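Skeptics wanted: gripper vs. hand comparison, July

Binley is looking for 40 people to help us find out whether a five-figure robot hand earns its price on dull office chores. The Najjar sales sheet says yes. We'd like to see it.

You'll drive both arms by remote for 75 minutes, then fill in a short form. No experience needed – gamers welcome, and so are people who hate games.

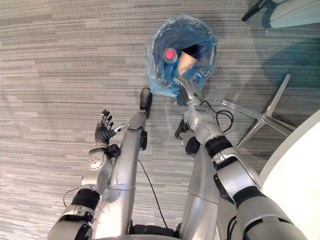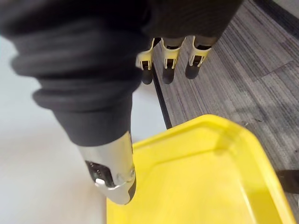 Silver gripper on one arm, fingered hand on the other, at the bin and at the yellow tray.

Pay is $150, whether or not you finish the tasks. Please don't be nice on the form. We have plenty of praise already and most of it came from the vendor.

Write to Kęstutis Lepik at the Brostow lab and say which hand you write with.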